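I've been packing mixed orders at Furketti's Tirnley site for long enough to remember when the picking was all elbows. You stood at a metal bin, you leaned in, you fished out a hairbrush or a roll of something, and you did it again until your back told you to stop. So when people ask whether I mind an arm doing that bit now, my answer is no, not the leaning. I'd have given that away years ago!

What I mind is the chat we've lost. There used to be 23 of us on the late shift and you could talk right across the bins.

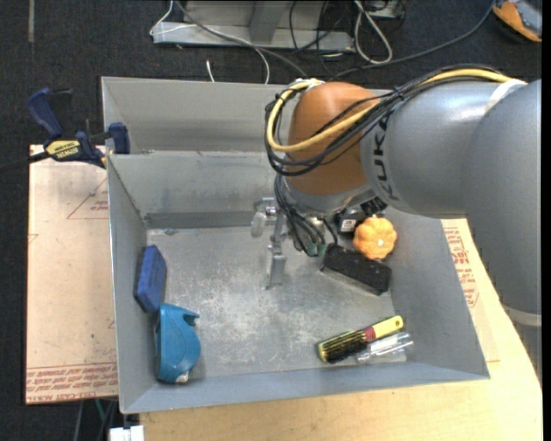 Melina Fragkou, who trained me, now spends her evenings teaching the thing what to do with awkward shapes, and she's good at it - better paid too, by 78 pence an hour, which she finds a bit insulting and so do I. Ataberk Kaplan asked for the same training in March and is still waiting.

That's my gripe, really. The firm found the money for the arm straight away, but four training places for the lot of us? I'd like to see everyone who did the leaning get first go at the new jobs, in paid time, before anybody is brought in from outside. And put the radio back on while you're at it.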